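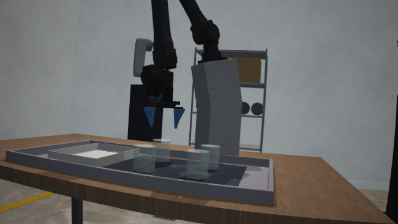 My glasses task in Irkolley, fingers open over the tray.

Teleop or kinesthetic for see-through glasses?
Posted by yatziri_ayala, July, 9:14 pm

Okay so I've been driving this arm by remote for two weeks and I need a sanity check. The task is simple on paper: pick up the glasses one at a time and put each one in the little bin on the left side of the tray. Four glasses, black arm, blue fingers, all in sim for now. I drive it with a Plelletti hand controller and watch on a flat monitor.

I have 936 demos recorded and I threw out a bunch tonight after watching them back, so now I'm at 573 that I'd show another person. The rest have me wobbling over a glass for ages before I commit, and the policy I trained on the full set wobbles too! It learned my nerves, basically.

The rear glasses are the worst. They're so pale that I lose the rim against the tray, and the two on the right overlap from where my camera sits. My boss wants 2000 demos before we touch the real arm. Do I keep going with remote control, or wait and guide the real one by hand?

Re: Teleop or kinesthetic for see-through glasses?
Posted by rukhsana_lodhi, 9:41 pm

Wait and guide it by hand, no question. I did a dish rack task both ways and hand guiding took me an afternoon to get good at. With a controller I was still bumping rims in week three. You feel the contact, you know when the fingers are on the glass, and you stop hovering. The hovering is what's killing you.

Also 2000 sounds like a number somebody picked in a meeting. I'd take 200 clean ones over that any day.

Re: Teleop or kinesthetic for see-through glasses?
Posted by unnur_o, 10:05 pm

Gotta disagree with Rukhsana. When you guide by hand, your arms are in the camera view the whole time, and then you have to replay every demo without you in it to get usable video. With glass that's a pain, a tiny offset on the replay and you've knocked one over. I went back to remote for anything see-through and I'm happy there.

What I'd change is your view. One fixed camera is rough for judging depth on those things. Do you have a second angle?

Re: Teleop or kinesthetic for see-through glasses?
Posted by yatziri_ayala, 10:22 pm

I can move the camera, I just never did (it felt like cheating, don't ask). Tried it just now. With this view I get the blue tip right in there behind the front glass, and I can at least tell which glass I'm nearest to. The back right one is still partly hidden by the front one though, so I don't know if I've fixed anything or just moved the problem.

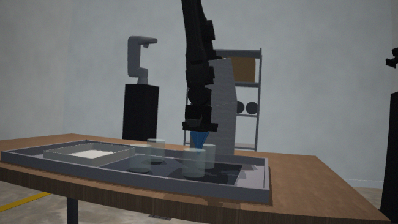
Re: Order of picks (split from the thread above)
Posted by oksana.bondarchuk, 10:50 pm

Moving this up because I think it matters more than the camera. What order are you picking in? If you go front right first, the one behind it opens up and you stop squinting. If you start with the left ones you leave the hard pair for last, when you're tired.

But then keep the same order every time, at least for the first batch. I mixed mine up on a Soltani arm because I thought variety was good for it, and the policy would head for the gap between two cups and just sit there. Mix it up later once it can do the boring version.

Posted by rukhsana_lodhi, 11:02 pm

Fine, I'll give you the order thing. Still say hand guiding for the real arm. Unnur, you can stand to the side and guide from the elbow, it keeps you mostly out of view.

Posted by unnur_o, 11:10 pm

Mostly – that's the word I'd worry about :)

Posted by frida_k, 11:36 pm

Small one from me. Turn your controller scaling way down for the last bit above the rim. Fast to get over there, slow to go down. Mine switches when I half press the trigger and my hovering got a lot shorter. And if you freeze for more than a couple of seconds, bin the demo right then instead of sorting them at night.

Posted by yatziri_ayala, 11:52 pm

Half trigger, yes, doing that tomorrow. Front right first, same order every time, new camera. I'll record a fresh batch, train on that alone and post the curves next to the old set. Rukhsana, if it still wobbles I'll ask for an hour on the real arm and try it your way.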